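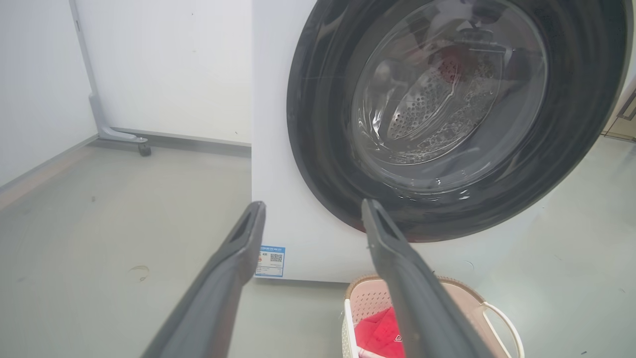
The Rudau fingers had been on the arms for six hours when Dehghan opened the comparison log and typed the heading. She used the same heading for every set: fingers, controller, camera, date. The previous set had been Trevov, short and rubber-faced, and had scored 50 on the cloth lift before the left pad peeled. The Rudau pair was longer and tapered, with a slot near each tip, and the question was reach. In the wrist view the right finger came up across the basket in front of the red cloth, with the tip near the lower rim of the washer door. She wrote "occlusion, right finger, moderate" and went on to the next field.

The controller was a Flotance. It had replaced the Bañez unit in November, after a dispute over latency that had used up a good part of the year. Dehghan had argued for the Bañez. She had lost, and had since then recorded the Flotance figures with particular care, to one more decimal place than the form required.

"You're still doing that," said the voice on the headset. It belonged to the Rudau applications engineer, who had rung to listen in and did not appear to have anything else on.

"The form allows it."

"Does anyone read it?"

"I read it."

She loaded run 191. The task sheet gave it four stages: locate, approach, close, lift. The sheet did not define lift. Under the Trevov fingers she had taken it to mean that the lowest point of the garment cleared the rim. The engineer preferred a looser definition, in which the garment was merely off the bottom.
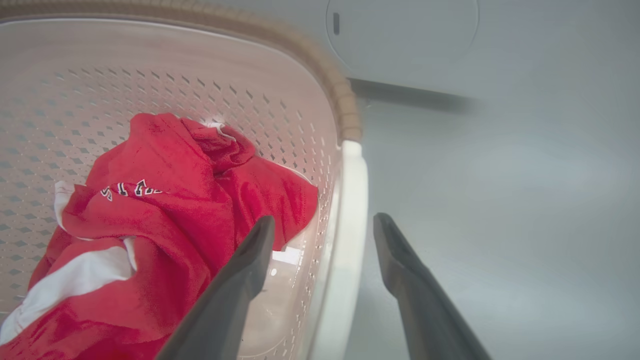 "Off the bottom is measurable," he said. "Clear of the rim depends on how it's folded. You'd be scoring the laundry."

"The laundry is the load."

"It's a variable you can't control."

"It's a variable the customer can't control either," said Dehghan. She changed the closing force by one increment and noted the change. The old force had been set for the rubber pads. A bare finger needed more, or it needed a better angle, and she did not yet have the data to say which.

He was quiet for a while. She could hear him typing, and supposed that he was keeping a log of his own. It occurred to her that the two logs would never be compared, and that somebody ought to propose it. She added a line to the action list – exchange of records, both parties – and left the owner blank. 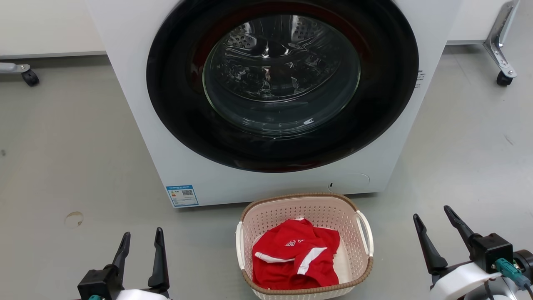

Before each run she went through the start conditions on the head camera, the only view that gave her both arms together. The wrist cameras were good for contact and poor for everything else. Both grippers were open, one on either side of the basket, and the red garment lay crumpled inside with the stripes on its sleeve showing. She checked the handles at the left and right ends against the approach path, since a long finger could foul a handle where a short one would pass. The head view put her mind at rest on the left. On the right she wanted another look.

"Ready when you are," said the engineer.

"I'm not ready."

"What's wrong with it?"

"Nothing yet. Clearance on the right side. I'm going to step the arm through at low speed."

"That'll put the cycle time out."

"Then I'll mark it as a setup pass and it won't count."

She marked it as a setup pass. She set the speed limit, read the value back from the Flotance, and wrote it down to the extra decimal place. Then she put her hand beside the stop button, where the procedure said it should be, and told him to start his clock if he wanted to.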